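Ticket 441: Label printer skips every second label after driver update
Product: Clatero desktop label printer, USB
Software: Flilico Labels
Status: Closed
Opened by: Bianka Szalai
Assigned to: Drukitz support desk

Original report

We use the Clatero to print shelf and parcel labels at our shop, Pettigrew. It has worked without trouble since February. After the driver update it began feeding a blank label after each printed one. If I ask for a batch of 13 labels I get 13 printed and 13 blank, so a roll lasts half as long as it should.

The light on the front stays green. There is no error on the computer. The text and barcodes are sharp and scan fine at the till. The only fault is the blank label.

I have turned the printer off and on, restarted the computer, and tried a new roll from a different box. The result was the same each time.

Please advise. We send parcels every day and I am peeling off the blanks and sticking them in a tray so as not to waste them.

Reply from support

Thank you for the report. Please send us the following:

Driver version, from the printer's properties page under About.
The label size set in the driver, and the size set in Flilico Labels.
The type of roll: labels with a gap between them, labels with a black mark on the back, or continuous.
Whether the printer's own test page does the same thing. To print it, switch off, hold the feed button, switch on, and let go when the light blinks twice.

Reply from Bianka Szalai

Driver version is 7.2. We were on an older one before but I did not write it down.

The rolls have a gap between the labels. No black mark on the back, I checked.

The size in Flilico Labels is our usual one, 100 by 50 mm. The driver says 100 by 54 mm. I have never set that myself and I don't know what it said before the update.

The test page came out over several labels and stopped partway down one. After that I pressed feed once and it moved on by two labels.

Reply from support

That helps. The size mismatch is one likely cause. The driver thinks each label is 4 mm longer than it is, so when the printer reaches the end of the job it has already gone past the gap and has to look for the next one. That gives you a blank.

The feed button moving on by two labels is a separate matter. The button doesn't use the driver at all, so the printer itself has a wrong length stored in it. The update may have written the 54 mm figure to the printer's memory, and correcting the driver alone won't clear it.

Please do these in order:

1. Close Flilico Labels.
2. In the printer's properties, open Printing Preferences, then Stock. Change the height to 50 mm. Press Apply.
3. On the same page, check that Media Type says "Gap". If it says "Mark" or "Continuous", change it.
4. Switch the printer off. Open the lid, take the roll out and wipe the gap sensor with a dry cloth. It is the small window under the paper path.
5. Refit the roll, close the lid and switch on.
6. Hold the feed button until the light blinks once, then let go. The printer will feed a few labels while it measures them.
7. Press feed once. It should move on by one label only.

Reply from Bianka Szalai

I did steps 1 to 6. Media Type was already on Gap.

At step 7 it moved on by one label, so that part is better. But when I print from Flilico Labels I still get a blank after each one. I then printed a plain text file from Notepad and there was no blank. 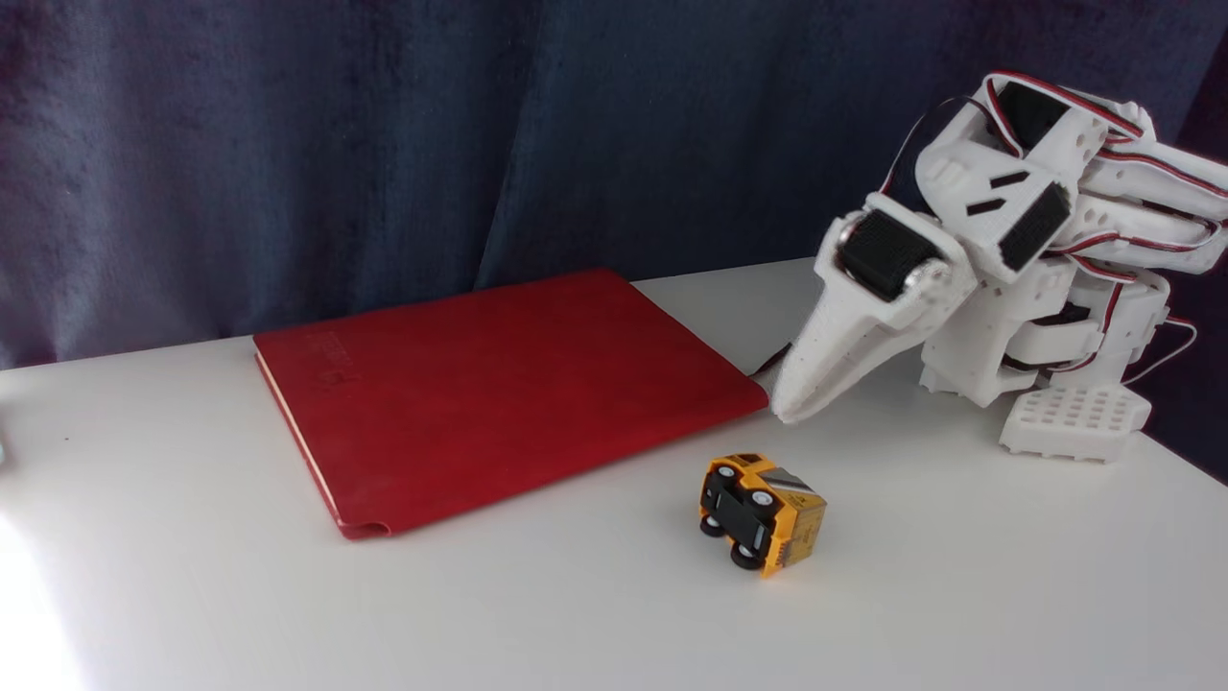
I also tried from the second computer in the stockroom, which still has the old driver. I moved the USB cable across and printed one of our parcel labels from there. No blank. I moved the cable back and the blank returned.

For what it's worth, all our templates were made in the old version of Flilico Labels and opened again in the new one. I have not made a new template from scratch.

Reply from support

The printer is now measuring the labels correctly. The Notepad result tells us the driver is using the right size too. What is left is in the template.

Flilico Labels keeps a copy of the driver settings inside each template file. When you print, that copy is sent along with the label and takes the place of what you set in Printing Preferences. Your templates have most likely picked up the 54 mm figure when they were opened and saved after the update.

To check this, make a new template, 100 by 50 mm, with one line of text on it. Print two copies. If there are no blanks, the old templates need to be reset one by one:

Open the template.
Go to File, Page Setup, Printer Options.
Press "Use printer defaults" — not "Restore", which reloads the saved copy.
Save the template under the same name, close it and open it again before printing.

Reply from Bianka Szalai

New template: two copies, no blanks.

I have reset the parcel template and the small shelf template and both are fine now. The sale template would not keep the change. I pressed "Use printer defaults", saved, and when I opened it again the height was back to 54 mm.

Reply from support

Please check whether the sale template file is marked read-only. Right-click the file, choose Properties and look at the bottom of the General tab. The program doesn't always warn you when it fails to save — we have raised this with the developers.

Reply from Bianka Szalai

It was read-only. I unticked the box, did the reset again and it has stayed at 50 mm.

Printed a full batch of 13 from each template with no blanks. Barcodes still scan. Happy for this to be closed.

One question before you do. Should I put the new driver on the stockroom computer, or leave it?

Closing note from support

Leave the stockroom computer as it is for now. If you do update it later, check the Stock page straight afterwards and before opening any template.

Cause: label height changed by driver update, stored in the printer and in saved templates.
Fix: height corrected in driver, sensor calibrated, templates reset.
Closed Saturday, September 16, 2023.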